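A rádio Pandel pagava a Katalin Sárközi para escrever as efemérides da manhã: quem nasceu naquele dia, que canção estava em primeiro lugar, que signo calhava a quem nascesse agora. Eram 36 linhas por emissão. Fazia-as em casa, com dois almanaques velhos e um caderno de capa verde.

Em outubro de 2020 pediram-lhe uma série sobre aniversários dos ouvintes. Chegou uma carta de Jurgita Ozoliņš, que morava em Mondorwood, por cima da antiga loja de discos Eide. Queria saber que música se ouvia no dia em que nascera, em junho. O ano vinha borrado e tanto podia acabar em um como em sete.

Katalin procurou nos almanaques. Num dos anos ganhava uma balada de que ninguém se lembrava. No outro, uma marcha de verão que a mãe dela cantava a lavar a loiça. Escreveu as duas numa folha e telefonou.

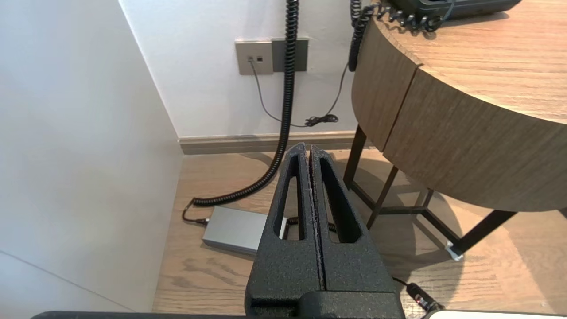 Qual era a canção número um no dia em que Jurgita nasceu?

Era a balada, que ficou duas semanas no primeiro lugar e depois desapareceu da tabela.

Jurgita ficou calada um bocado. Disse que esperava outra coisa, qualquer coisa que se dançasse. Perguntou se não podiam passar a marcha.

– Essa é de outro ano – disse Katalin.

– Eu sei. A minha irmã é que é desse ano.

Na manhã seguinte, o locutor leu as efemérides. Gémeos, dias compridos, a balada no primeiro lugar. Depois pôs a marcha a tocar, sem explicar porquê. Katalin ouviu-a na cozinha até ao fim, riscou o nome no caderno e abriu a carta seguinte.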